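Skelden growers' open day

We got to Skelden just after 10, having come over on the bus from Morgan, which takes 44 minutes and stops at every farm gate on the way. Entry was £4, paid at a hut by the lower car park. You get a paper map with it, and you will need it, as the signs run out past the first row of glasshouses.

The morning tour was led by Caradog Kemeys, who has run the vegetable side for five years. He took us through the tomatoes first, then the peppers, then the long house where the aubergines are grown. There are 400 plants in there, trained up strings, and it was very warm even with the vents open. He said the main trouble this year had been red spider mite, and that damping down the paths twice a day had done more good than anything they bought in.
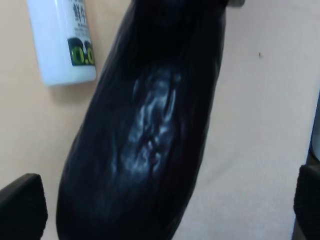
He was also firm about picking. Leave an aubergine too long and the skin goes dull and the seeds turn brown and bitter, so they go through the house every other day in August. Visitors asked a lot about salting. His view was that modern varieties don't need it -- his mother still does it anyway.

Lunch was soup and bread in the packing shed. The queue was slow and the soup had run out by one, so go early. Afterwards we looked at the Parard boiler, which burns woodchip from the estate, and then walked up to the old walled garden. Half of it is still brambles. The plan is to put in pears along the south wall next winter.

The plant stall takes cards but the hut doesn't. Last bus back to Morgan is at 4.44, from the top gate, and the Flunenville one goes from the church.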